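Call for participants: brick-building arm, Prelville shared workshop

The Prikanura build is looking for 2 people to join us from now until the summer. We meet in the shared workshop on Boyer Lane, Prelville, and we are trying to get a six-jointed arm to pick up LEGO bricks and press them onto a baseplate in the right place. It is a spare-time project. There is no pay, but materials and your bench fee are covered.

What we need

One person who is happy writing Python and reading other people's. The motion code works but has grown untidy, and the part that decides how hard to push a brick down needs rewriting. At the moment the arm either leaves bricks sitting proud or stops itself with a force error.

One person who likes making small mechanical parts. You would take over the gripper fingers and the brick feeder. We have a 3D printer and a small mill in the building, and you will be shown how to use both if you haven't before.

You don't need a degree or a job in the field. You do need to be over 18, able to get to Prelville on your own, and patient with a job that goes wrong a lot — we logged 212 test placements in January and had to repeat many of them.

Time and place

One evening a week and every other Saturday morning. If you can only do the evenings, say so when you write. The workshop is on the ground floor and has step-free access from the Kenley Road side. Parking is poor, but the 752 bus stops outside.

Safety

Everyone does the workshop induction before touching the arm. It always runs at reduced speed when someone is at the table, and one person keeps a hand near the stop button. Long hair tied back, no loose sleeves.

How to apply

Send us up to 200 words on something you have built or mended, and say which of the two places you want. Photos are welcome but not required. Leave your note in the Prikanura pigeonhole at the front desk or use the contact form on the workshop site. Applications close on 21 Feb 2026 and we will reply to everyone the week after. 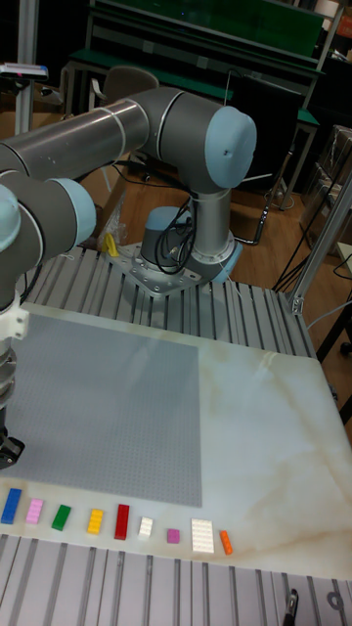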